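November, Clindell bench, tube task, teleop

Picked up again at 16:00 with the leader arms recalibrated. Unai Esteban drove, I logged. Both grippers zeroed fine, although the right one still needed a second home before the jaw reading settled.

Task for this block: take a clear tube with the right arm, hold it upright behind the rack, put it in a free hole, let go, back out. Left arm stays parked unless the rack has to be steadied. Pipette stays on its stand for the whole block. We'll do the pipette pickup as its own task once the Trallby finger pads arrive.

Episode numbers start at 1861. Stopped at 188 kept episodes for this layout. Rejected ones are tagged "slip" or "bump" in the sheet, please don't invent new tags.

Notes from driving: the tube leans in the jaws if you close on it too low. Unai now grips higher and closes in two steps. Slower, but the release is cleaner. Coming in from the right is fine as long as the wrist stays clear of the stand leg. 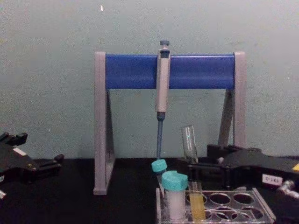 Wrist speed limit is back to the Barroso default. With the higher limit the demos looked jerky on playback and the first policy copied the jerks.

To do: rerun training from checkpoint 3843, swap the tube positions before the next block, ask Todau about the lag on the left leader arm.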